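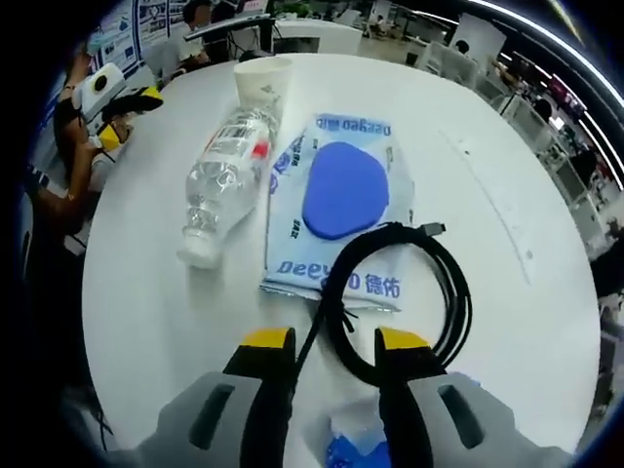 Tables, and what ends up on them

Home Gallery Swap Days Rooms Contact

Quick page this time, sorry. Table stuff from the Irnora building, what people put down and walk away from. I like this more than the posed group shots, and the group shots are over on the Swap Days page anyway if you want them. Captions are short, notes are longer, I typed most of it on the bus. More going up as I get to it.

The round white one

Black cable, coiled, a few loose loops. Metal-tipped plug resting on top. Clear water bottle lying on its side, white cap on. Paper cup further back. Deeyeo packet in the middle of it all, with the big blue oval patch.

If the cable is yours, tell Luminița at the desk. She has asked twice now. I don't know what it charges or plugs into, please don't ask me, I only take the pictures.

Also the blue crumpled thing near the front. Looks like plastic, maybe a wrapper. Goes in the bin, whoever gets there first.

About the white tables

People always ask so. They came from the old Stojanovska cafe on the corner when it closed in June, all in one go, Hrvoje's cousin had a van. Round tops. Nice to sit at, a pain to line up. You can't push two round tables together and get anything useful out of it, we tried for the soup evening and things kept going down the gap. Bread mostly.

They show everything. Coffee rings, pen, glitter from the card making (still finding glitter). Plain warm water and a cloth does most of it. Pen needs a bit of patience. Do NOT use the green scouring pads, Boris did and one table has a dull patch now the size of a saucer. He knows. We put the plant on it.

They wobble too, one or two of them. Folded card under the foot. There is a little stack of folded card on the windowsill for this, please put it back after and don't write phone numbers on it.

The long tables – back room

Different animals. Heavy, brown, folding legs that bite. Chidubem has the trick of it, he kicks the brace with his heel and the whole leg drops in. Everyone else does it with two people and some language. Used for the repair sessions and the big jigsaw.

The jigsaw is 1000 pieces and was given to us by somebody who swore it was complete. We will see. It's a harbor, with far too much sky. If you finish a bit of sky come and find me, I want a picture with the person who did it.

Repair sessions are a mess in the best way. Little screws in jar lids, toasters with their sides off, at least one lamp that was fine all along and just needed a bulb. Manouchehr brings his own mat to work on so nothing rolls. Good idea, copy him.

Cables, general

Since we're on the subject. There's a Grelby box for cables, the gray one with the lid that doesn't fit, on the shelf under the coats. Loose ones go in there. Coil it, tuck the end in or put a bread tag round it, drop it in. Don't wind it tight round your hand, it kinks and then it only works at one angle and you have to sit holding it like a fishing rod.

Some habits I've noticed from taking to many pictures of this place:

– people who coil a cable neatly always leave it behind
– people who shove it in a pocket never do
– phone chargers vanish the same day, printer leads live forever

We had 21 printer leads at the last sort out. No printer. Anybody want printer leads.

Bottles and cups

Bottles. Empty ones go in the crate by the back door, caps on is fine, squash them if you've got the energy. Half full ones, please just tip them in the sink or on the plant, I don't like guessing and nor does Luminița.

Paper cups are left over from the open day, we bought 200 and had rather less company than that, so it's paper cups until they run out. Then back to mugs. Mugs need washing, hence the long faces. Write your name on your cup if you plan to put it down, there's a marker on a string. If the marker is not on the string then look near the jigsaw.

Packets, open things

Anything with a stick-down flap, stick it down properly. Whatever is inside dries out or goes stale or gets tipped into a bag, and then it's the bag you're cleaning. Same for the biscuits. Same for the glue, my god the glue.

Unclaimed things

Stays on the table till closing. Then the Grelby box if it's a cable, the basket if it's anything else. Basket gets cleared at the end of the month. Clothes go to the swap rail, the rest depends. Hrvoje took home an umbrella last time which turned out to be his.

At the moment in the basket: one child's mitten, green. Reading glasses in a hard case. A Zamex key ring with no keys on it. A recipe for plum dumplings on the back of an envelope, very good handwriting, I've copied it out so whoever you are thank you. A single walking boot, I have questions.

How I take these

Somebody emailed to ask. No lights, no moving things about. If it's on the table it stays how it is. I did once straighten a spoon and felt bad about it for the rest of the afternoon. Mornings are best in the front room, the sun gets round by lunch and then it's all glare on those white tops. Back room you take what you can get, it's one tube light and the window onto the bins.

Prints – yes, ask at the desk, small ones are 2 dollars and it goes to the tea fund. Allow a week, the shop is slow.

Still to come

Coat hooks. The windowsill with all the cuttings on it. The kitchen drawer nobody can open the whole way, I got my arm in. Manouchehr's mat with a whole radio laid out on it in order. Maybe the group shots again with the eyes open.

If you've got pictures of the tables from before June when it was the wobbly desks, send them over, I'd love to put the two side by side. Phone pictures fine. Say who took it so I can put the name under.

Last updated February 2, 2022

Contact: ask for Luminița Rusu at the front desk | Pictures and words © Boris Babić's long-suffering neighbor, Irnora rooms | Back to top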